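Prirar Countertop Edge Trim, Stainless Steel

Home > Kitchen & Workroom > Counter Finishing > Edge Trim

In stock. Ships from the Trernolo warehouse in 2 business days.

Prirar trim covers the exposed edge of a worktop and protects it from knocks, spills and cleaning water. It is used in restaurant prep areas, school kitchens, laundry rooms and garages. The trim is sold by the length and can be cut on site with a fine-tooth hacksaw.

Specifications
Material: stainless steel, brushed finish
Length: 50 inches
Fixing: adhesive or countersunk screws (screws not included)
Pack sizes: single, box of 20
Order code: Ranolus RT-20

Fitting
Wipe the counter edge with rubbing alcohol and let it dry. Dry-fit each length before you open the adhesive. Leave the protective film on until the job is finished — it comes off in one pull if the trim is at room temperature. File cut ends smooth and wear gloves while handling them.

Corners can be mitered or finished with the Nwachukwu corner cap, sold separately. The cap fits inside and outside corners.

Care
Use warm water, dish soap and a soft cloth. Wipe with the grain. Do not use bleach, steel wool or scouring powder. Hard water marks come off with white vinegar, rinsed well.

Ordering
Orders over 1,000 feet are quoted separately and cut to length at no charge. Allow extra time in March, when the cutting shop closes for maintenance. Samples are 2 inches long and limited to one per customer.

Returns
Uncut lengths can be returned in the original sleeve. Cut pieces and opened adhesive cannot be returned.
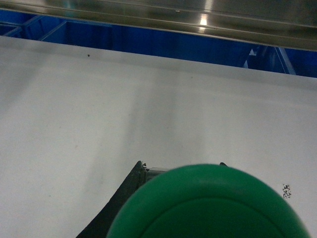 Adhesive is sold in single tubes under the same product line — one tube is enough for 2 lengths of trim.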